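Natley Preserving Circle: minutes of the July meeting

Monday, July 10, 2023, upstairs at Hustby Hall

**Present:** Hanne Lund (chair), Baldur Brøndum, Faisal Ansari, Bent Kárason (minutes), and a good many members besides, including several who came straight from the berry patch and were stained to the elbow.

**Apologies:** Jérémie Fleury, who is at his sister's until the weekend and sent a jar of gooseberry in his place.

**1. Last minutes**

Read and accepted, with one correction. The chutney that won at the spring supper was Faisal's and I had put it down as Baldur's. I am sorry, Faisal, and so is Baldur, who had already had several compliments on it.

**2. Money**

We have $230 in the account once the hall hire is paid. Baldur moved that we buy another lot of jars before the plums come in, and there was a long and friendly talk about whether to get the tall ones or the squat ones (the squat ones sit better in the canner, but the tall ones look so much nicer with beans in them). We settled on 200 squat, to be shared out at cost. Faisal will place the order with Vaketti and asks that people bring exact change if they possibly can.

**3. Fall sale**

Hanne has booked the hall for the sale. We had 74 jars left over last year, mostly marrow and ginger, and it was felt, kindly but firmly, that we might go easy on the marrow this time. Jérémie had asked by letter that we do smaller jars for people who live alone, and everybody liked that. Labels are to have the name of the preserve, the month it was made, and all the ingredients, please, even if it is your grandmother's recipe and a secret.

**4. The Voß press**

The old Voß fruit press has been out on loan since January and we would dearly love it back before the apples. If it is in your shed, no questions will be asked! Baldur has offered to regrease the screw and find a new pin for the handle.

**5. Workshops**

Faisal will lead an evening on lime pickle, and Hanne one on testing for a set, the old saucer method and the thermometer both. Limit of 2 visitors per member, as last time we ran out of spoons, and then of pickle.

**6. The hall kitchen**

The hall is at last redoing the kitchen, and we have been asked what we would like by way of counters and colours, which kept us going right through the second pot of tea. Baldur holds out for green, and Hanne would like something that doesn't show every drip of blackcurrant. I must say I came down on the side of a smooth, very pale top with a light grey wall behind it and a plain grey ledge running along the foot of the wall, much like the one at the end of these minutes, and a fair few members said the same. Hanne pointed out that white would need a wipe-down after every batch, and she has a point. We will vote next month, when Jérémie is back, and Faisal will bring the lemon cake. 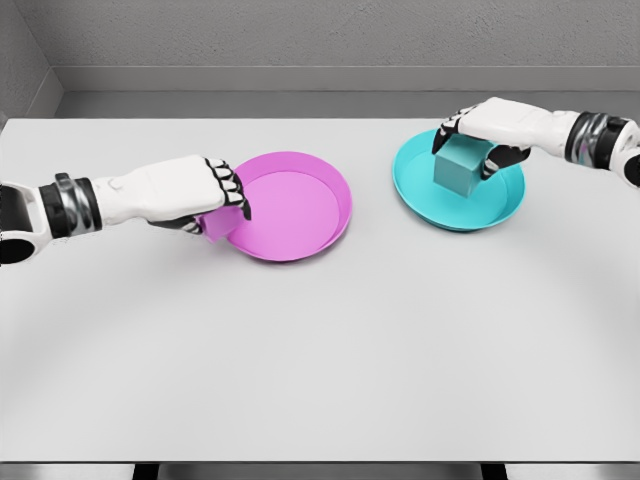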